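About us

Endaseo is a small robotics firm. We teach machines to pick up everyday stuff – folders, boxes, bags – by having people do it first, with hand-held grippers. Hema Thevar started it, Phong Vi runs the floor. Seven of us now.

People ask about May, so it goes on this page. We lost 1,423 recordings. A loose cable in one gripper, position drifting a little more each day, and our checks only looked at the other hand. A robot trained on it closed its fingers too early and knocked a tray off a bench at Drorngate. No one hurt. Still our fault.
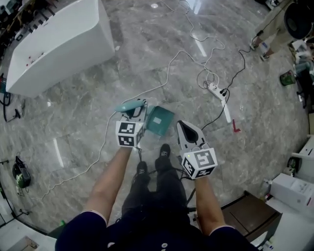
Floor pick-up with a folder, both grippers with marker cubes on.

What changed. Both grippers get checked before every session, against the same 2 test moves. Saranya Kurup can stop any job, no questions. Cables are next – too many on the floor still, we know, and Lech Głowacki is working thru a plan for overhead power.

We've re-recorded the first 1,000. Rest to folow. Want the full fault report? Ask Phong, he'll send it over.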